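What I learned from a year of tracking our water use

23 September 2026

Last October we got a water bill for 1,585 gallons more than the month before. I thought it was a mistake. I called the utility and a patient woman walked me through reading my own meter, which sits under a lid by the sidewalk that I had mowed over for years without opening. The reading was right. We had used the water.

I bought a notebook and started writing down the meter number every Sunday morning before breakfast. It takes a minute or two. You lift the lid, brush off the dirt, copy the digits and go back inside. I missed a few weeks when we were traveling and one because of ice, but otherwise I have the whole year.

The first thing I found was the toilet in the hall bathroom. I put food coloring in the tank, left it alone for half an hour, and the bowl was blue when I came back. The flapper was worn out. A new one cost less than lunch. I had been hearing that toilet refill at night for months and had stopped noticing it. The next Sunday's number was 700 gallons lower than the one before.

The second thing was outside. We have a small garden with tomatoes, peppers and a row of beans along the fence, and I had been watering it every evening with a sprinkler. My neighbor Milagros Alvarado has a better garden than mine and waters half as often. She told me to put down straw, water early in the morning, and leave the hose at the base of the plants for a good long while. I did that from June on. The tomatoes did fine. The beans did badly, but they did badly the year before too.

I also tried an app. It was called Skurosance and it wanted me to enter every shower and every sink of dishes. I kept that up for nine days. It gave me charts, but the charts were only as good as my guesses, and my guesses about how long my kids spend in the shower were not good. The notebook told me more.

Showers are the part I have not solved. We have two teenagers. I put a timer in the bathroom and it was moved to a drawer. I changed the shower head in the upstairs bathroom for a low-flow one, and there were complaints for a week and then there weren't. I can see a small drop in the notebook after that, though it was also the week my son was away at camp, so I don't want to claim too much for it.
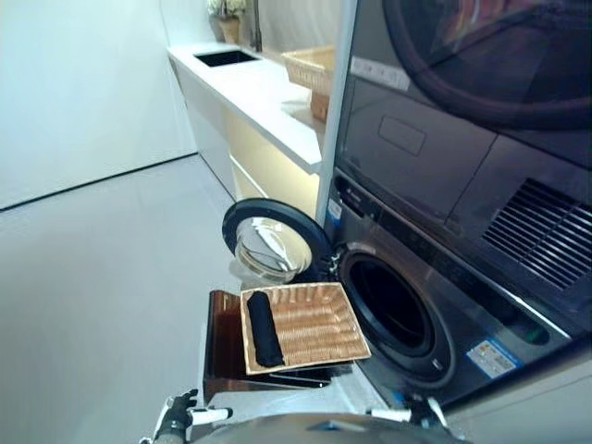 Laundry turned out to be a smaller share than I expected. I had assumed it was the big one, and for a while I was strict about it. We went from washing whenever a basket looked full to four set days a week, and now it's three. Most of the benefit was that people stopped running a load for one pair of jeans. On the meter it made a difference I could see, but it was nowhere near the toilet.

The dishwasher I left alone. We run it full, once a day, and I have read enough arguments about dishwashers and hand washing that I don't want to join one.

My numbers are not scientific. We had guests in the spring, and it rained a lot in July, and I never wrote down either one in the notebook at the time. This year I added a column for notes. Last Sunday's says "rain, no garden, M. home sick."

If you want to do the same thing, find your meter first. Ours took a screwdriver to get the lid up. Then take one reading before bed and another when you get up, on a night when no one is going to use any water. If the number has moved, start with the toilets.

I still need to check the hose spigot on the north side of the house. It drips a little when it's shut off, and I have been putting a bucket under it since August.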